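February, still dark out

Up at 5:50, knee like a rusted gate. Iced it over coffee. Twelve minutes off the bench yesterday and it feels like I played three games. Lost 2-1 at Rellgate, their second in off the post, our keeper had no chance. I gave the ball away for the first one. Watched the clip four times on the bus. Should of gone long.

639 people there. Rellgate read it out over the speakers like it was a big deal. I guess for them it is. We had 902 for the Skulow game but that was a holiday.

Boots: left one splitting again at the toe. Glue tonight. Don't forget.

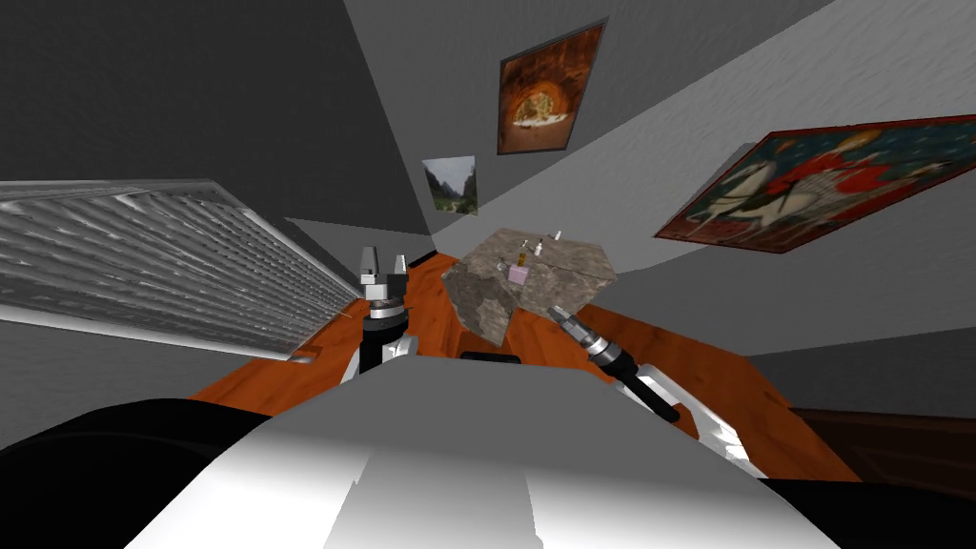
After training

Wet, heavy field. Coach had us doing throw-ins for 50 minutes. Fifty! My shoulders are gone. But the near post one might work, the short run and then the flick. Scored off it twice against the second team, for whatever thats worth.

Not told if I'm starting against Brekusine. Shirts get handed out after lunch tomorrow so I'll know then. Trying not to ask. Asked anyway. Got a shrug.

Physio says the knee is fluid, nothing torn. Two days easy, then see. I said fine and then did the sprints. Stupid. Paying for it now on the stairs.

Need: tape, socks, glue, bus money for Skulow. Call Mom back.

Later, can't sleep

Been adding up my minutes. 69 league games since I signed here and I bet half of them were off the bench. Came in as a striker, then a winger, now I'm apparently a left back when somebody's suspended. Played there at Aliyu as a kid and hated it. Hated it less yesterday, until the goal.

Contract's up in the summer. No word. Two of the other guys have had their meetings already and came out looking normal, so who knows. I keep thinking one good month would do it. Then I think I said that last February too. 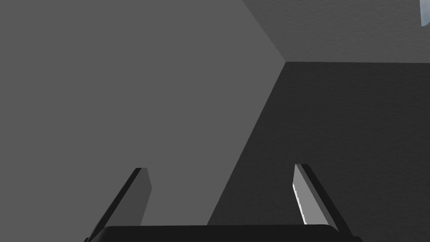

Gripper, fingers apart

Knee up on two pillows. Ice bag leaked on the sheets. Forgot the glue. Alarm set for 6, bus to the field at 7:15, and the early one if I can face it.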